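Intro to Workplace Organization
Week 6 notes: Shelves, trays and where things live
Idalina Loureiro

Hi all. These are my notes from the session, tidied up a little for anyone who missed it or whose handwriting is as bad as mine. Bring them with you next time, we'll be marking them up.

We started with the question I ask every year: why do people put things down in the wrong place when the right place is three feet away? Most of you said laziness. I don't buy it! In my years at Arruda I watched very hard-working people leave parts on windowsills all day long, and when I asked them why, they told me the bin was too deep, or too high, or already full of something else. The shelf was asking too much of them.

So, first idea of the week: shallow beats deep for anything you pick up by hand. With a deep bin you end up digging, and whatever went in first stays at the bottom until you move house. A shallow tray shows you what's in it (or that it's empty) as you walk past. The trade-off is space. Trays eat up shelf length very fast, and you'll find that out when you do the exercise below.

Second idea: point everything the same way. If your trays have a notch, a tab, a label holder, anything that makes one end different from the other, pick a direction and stick with it. It sounds fussy, I know. But once the row is lined up, a tray that's been shifted jumps out at you from across the room, and you can fix it without stopping to think.

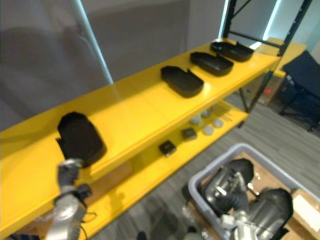 Fig. 1. Black trays on the upper shelf, small parts on the lower one. Compare the nearest tray with the three farther along.

Look at the farther trays first. They're evenly spaced, long side running with the shelf, notched ends all facing the same way. The near one is tilted up, and your eye goes straight to it – I'd call that the row doing its job. Then look at the shelf underneath, with the two little black boxes, the gray discs in a loose group and the bundle of thin metal rods. How would you give those a home? I'd start with the discs. Small flat things wander, so they want an edge around them before anything else does. The raised lip on the top shelf is a nice touch too, and worth copying if you build your own.

Third idea, and we ran short of time on this one: color. A bright shelf with dark trays gives you contrast for free. Pale parts in a dark tray are easy to spot, dark parts in a dark tray much less so. Somebody asked whether you could just use a liner, and yes, a piece of light paper in the bottom works fine. Cheap, too.

Exercise for next time
Take a shelf 864 mm long and trays 300 mm long. How many fit end to end? How many if you turn them sideways? (Measure a real tray for the width, please don't guess.) Then decide how much of a gap you need to get your fingers in, and do the sums again. Sketch both layouts and write a few lines on which one you'd rather work at.

Reading: the Stolisell handout, section 3, plus the short Urnard case if you have time. The Skatow worksheet can wait until after we've gone over your sketches.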